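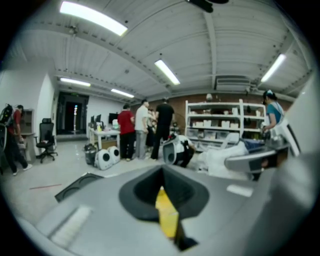
I have now been told by three separate people that I should get rid of my desk. The first was Lewis Cowie, who got rid of his in June and has been unbearable ever since. The second was a podcast. The third was my own sister-in-law, who has never shown any interest in furniture and who I suspect had been listening to the same podcast.

The idea, if you've been lucky enough to miss it, is that the rectangular desk is a relic. It has a head and a foot, it has corners, it makes you sit square to your work like a clerk. A round table, on the other hand, is supposed to loosen you up. You talk more freely at it. You have better ideas. Lewis says he writes "in a more circular way" now, and I have read his stuff, and I can confirm that it does come back to where it started.

My trouble with this kind of claim is that I can never find the bottom of it. I spent an evening trying. The podcast points to an article, the article points to a book, and the book (I borrowed Mared Prosser's copy, she wants it back, I know) points to "a study of 1,005 office workers" without saying who did the study or where. What were they asked? Were half of them moved to round tables and watched? Were they just asked if they liked round tables? I like round tables fine. If you called me up and asked, I'd say sure, round tables, very nice, and I guess I'd go down as one more person whose thinking had been set free by the shape of the furniture.

There's a chart in the book too, with a tall bar and a short bar and nothing written up the side. The tall bar is called "flow."

I wouldn't mind so much if this were the first one. But I'm old enough to have been through several of these. There was the standing desk, which I bought, and which I stood at for most of one spring, and which now holds a printer. Then there was the rule that your best work gets done before six in the morning, which I tried during the winter, in a house where the heat doesn't come on until seven. There was a stretch when everybody at my old job had to have plants. The plants were going to lift our mood and clean the air and bring down sick days. I don't know what happened to sick days. We got a lot of small flies.

Every one of these came with a number attached and a person who swore by it. And the person was usually telling the truth! That's what makes it hard to argue. Lewis really does feel better at his round table. But he also bought it two weeks after he quit a job he hated, and he put it in the room with the good window, and he threw out a pile of old papers to make space for it. If I quit a job I hated and cleaned up and sat by a window, I'd feel better at an ironing board. You can't tell me which part did it, and neither can he, and when I said so he told me I was "resisting," a word he did not use before June.

White round table, black tray.

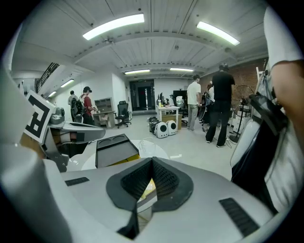
A white round table, the shape in question, with a tray on it.

I did try to be fair. Siwan Bevan has a big round kitchen table, a hand-me-down, and she let me work at it for 2 afternoons while she was out. I took my usual stuff and my usual coffee and I promised myself I wouldn't go in with my mind made up. (I went in with my mind made up. I'm only telling you what I promised.)

What I found was that I didn't know where to put anything. On a rectangle, the notebook goes on the left and the mug goes on the right and the stack of things I'm avoiding goes in the back corner. A circle has no back corner. The stack of things I'm avoiding ended up directly across from me like a guest. My elbows kept sliding off the curve when I leaned in to type. I got an ordinary amount of work done, some of it okay. No ideas came to me that I'd call freer than my normal ones, although I did think up a pretty good name for a boat, and I don't own a boat.

Siwan asked how it went and I said it was a nice table. It is. She eats dinner at it with her kids and they can all reach the potatoes, and that seems to me to be a complete case for a round table with no study needed.

Sioned Hughes, when I read her a draft of this, said I was being a grump and that people are allowed to enjoy their furniture. Fair enough. I don't want anybody's table taken away. What bugs me is the step from "I like this" to "science says you need this," and how fast that step gets made when there's something for sale at the end of it. And there is. The podcast has a sponsor named Danduvia, and you will not fall off your chair when I tell you what Danduvia sells. The cheapest one in the range is called the Mostyn and it's over $202 before shipping. The page for it has a quote about King Arthur. I'd like to point out that things did not end well for King Arthur, and that he had the table the whole time.

So here's where I've landed for now. If somebody can show me that study, the real one, with the questions printed out and a note on who paid for it, I will read every page. I'll even read the part with the tables in it, the other kind. Email me, the address is on the about page. Meirion Jenkins has already written in to say his father worked at a round table for years and was very creative, so please, not that sort of thing, though I enjoyed the part about the pigeons.

In the meantime I'm typing this at my desk, the old rectangle with the burn mark and the drawer that sticks. I did move it closer to the window last week. I feel a bit better, and I'm not going to read anything into it.

Mared, I'll drop the book off on my way to the dentist. I wrote in the margins in pencil. Most of it should come out.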